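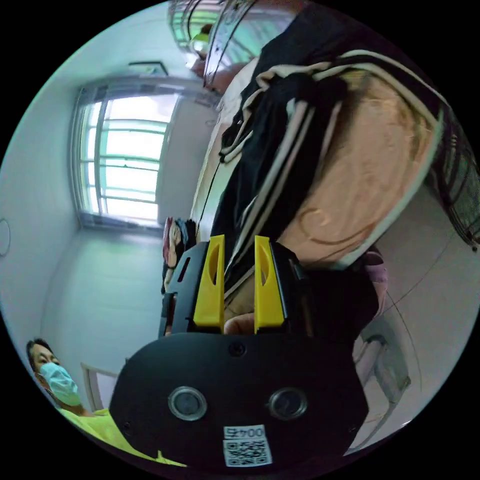
Gurnamport, December 2023

Do ready-made birthday messages save anybody any time?
Second-year project report, Media and Communication

1. What we wanted to find out

Search for "birthday wishes for sister" and you get page after page of lists. Each one promises the best, newest and most touching messages, ready to copy into a text. The pages say they save time and help people who can't find the words. We doubted both claims, and we doubted that the lists were as large or as varied as their titles suggested.

The project looked at two sources. Julenia is a website with a page headed "1,000 Birthday Wishes for Everyone You Love". Zimex is a phone app that sends a message from its own library on a day you choose. We also had a box of verse sheets from Hodžić, a card printer in the town, which we used for comparison.

2. How we did it

We copied every message from the Julenia page into a spreadsheet and removed exact repeats first. Then we went through the rest and marked any two messages as "the same" if they differed only in the name of the relation (sister, cousin, aunt), in punctuation, or in the order of two sentences. Two of us marked separately and a third settled the disagreements. This is the weakest part of the work, and we come back to it in section 5.

For Zimex we could only see the messages the app chose to show us. It has no full list, and our email asking for one was never answered, so anything we say about the app is based on a sample the app itself picked.

The second half was a small test with students from our year. Each was asked to send a birthday message to a relative, once in their own words and once using the Julenia page. We timed both. They filled in a short form afterwards, and so did the relative, who was not told which message was which.

3. What the list contained

The page did not hold 1,000 messages. It held 772. The numbering jumps in several places, and after one advert it skips a whole section. This may be a fault in how the page was put together, though the title has stayed the same since we first looked in May.

Once our "same" rule was applied, 169 messages were left. Most of the loss came from the family sections, where one text is used for every relation in turn. "To the best uncle in the world" becomes "To the best niece in the world" with nothing else altered, including a line about always being there when I was small. We don't know many people whose niece was there when they were small.

The Hodžić verses were shorter and mostly rhymed. Some were poor, but we found very little repetition in them. We suspect that paper costs money and a web page can go on for ever, but we have no evidence for this beyond our own opinion.

4. What happened in the test

41 students took part. Most were slower with the list than without it. They scrolled, copied something, decided it sounded wrong, deleted half and wrote their own ending. Several gave up and used the first message on the page. Those few were very quick, so in that narrow sense the site's claim holds up.

The relatives were harder to read. Many said they liked both messages. A few picked out the copied one at once, usually because it used words like "cherish" or "radiant". One wrote on the form that she had thought her grandson's phone had been stolen.

We had expected the relatives to prefer the home-made messages by a wide margin. They preferred them by a small one. People are polite about birthday messages, especially on a form that a grandchild is going to collect, and we should have seen that coming.
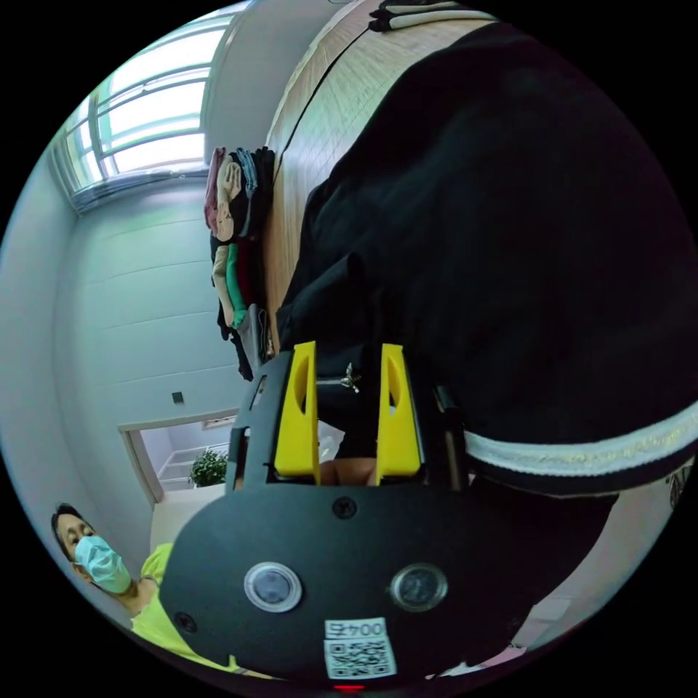 5. Problems with our own method

The "same" rule is a judgement. A stricter group would have kept more messages and a looser one fewer, and either could have defended its choice. We would not want the lower figure quoted without the rule printed next to it.

The students were all from one college and nearly all of them text every day. Someone writing in a second language might find a list far more useful, and we did not test that. It is probably the best argument for these pages and we have nothing to say against it.

Timing was done on the students' own phones. Some had slow connections, and the adverts on Julenia loaded at different speeds. Part of the extra time may belong to the adverts.

6. What we would say now

We do not believe the number in the title and we would treat similar titles with suspicion. On saving time, our results point against the claim for confident writers and leave it open for everybody else. On Zimex we can report only that it sent its messages on the right day, and that two of our group received the same one.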